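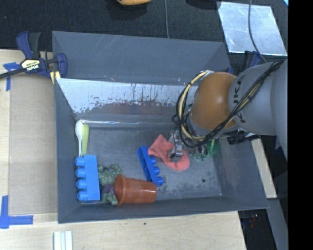

What is a sharps container, and when should it be replaced?

A sharps container is a rigid, puncture-resistant, closable vessel for used needles, lancets and blades. Replace it when its contents reach the fill line.

Chapter 2. Segregation of Clinical Waste at the Point of Use

Segregation is the sorting of waste by hazard before it leaves the room in which it was produced. Waste that has been mixed must be handled as the most hazardous item in it, and costs rise accordingly. The Lowther ward audit weighed 1,690 kg of waste over 60 days; 40 percent of the material in infectious-waste bags was ordinary packaging.

This chapter defines the waste streams, sets out labeling and closure procedures, and applies them to the Vilemier clinic plan. Storage and transport are treated in Chapter 3. Readers should know the routes of infection covered in Chapter 1.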